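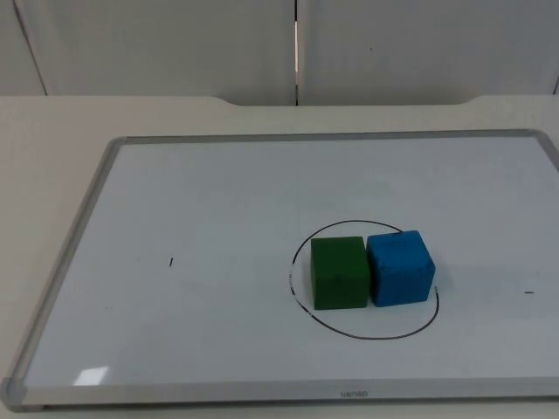
4. Setting up the cube reset test

Read this before you believe any success rate that comes off the Irka bench, including ours. The method in this section was written at Gadthorpe to check a claim that the policy handles "any start position." It does not test any start position. It tests start positions inside a line drawn by hand with a marker, and your report has to say so.

4.1 Preparing the board

1. Lay the whiteboard flat on the desk with the wide rail toward the operator.
2. Wipe the writing surface. Old marker ghosts are acceptable if they are faint. Do not scrub at them with solvent halfway through a series.
3. Draw the boundary as one closed ellipse, wider than it is tall, in black.
4. Put one short tick to the left of the ellipse and one short dash to the right of it. You will use these to check that the board has not shifted.
5. Set the green and blue foam cubes inside the ellipse, green on the left.

Note: The line wears. Breaks on the left side, like the ones on our board, don't affect the policy as far as we can tell – but we have only looked at this once, and the comparison was small. Redraw between series, never during one.

4.2 Running a series

6. Save a still from the fixed camera before the first trial.
7. Start the Xaba logger and confirm that it is writing.
8. Before each trial, place the cubes by the position sheet. Do not place them by eye. People who place by eye drift toward spots where they have seen the robot succeed.
9. Run the trial to the time limit. Score it from the recording and leave the logger's own success flag out of it.
10. If a cube ends up outside the line, score a failure. A cube touching the line counts as inside.

Caution: Keep hands off the board until the arm is parked and the stop button is pressed.

4.3 Reading the result

The planned series was 2,000 trials. We completed 1,774 and kept 1,740 after dropping those where the board had moved against the marks. An earlier Dasidholm write-up rested on 201 trials, all with the cubes starting close together in the right half of the ellipse. A high score from that layout says very little about the left half. Plot start positions before you quote an average, and if one area is bare, report the areas separately.

Themba Khumalo has asked whether the ellipse should be replaced with a printed grid. Probably, though a grid gives the policy one more thing to latch onto, and we have not ruled that out.

Section last changed 6/11/23. For scoring disputes, see section 6.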